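The Temach Survey

1. Intake

Doina Zupan logged the samples at 4 in the afternoon: red tray for the north shore, blue for the south.
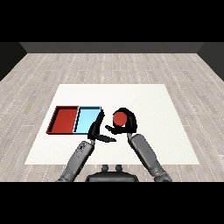
2. Analysis

Sample 143 contained salt. Sample 213 contained salt and a trace of lamp oil. No lamp had burned at Temach since the lake rose.

She repeated the test. The oil was fresh. She entered the result, initialed it, and requested a boat for December.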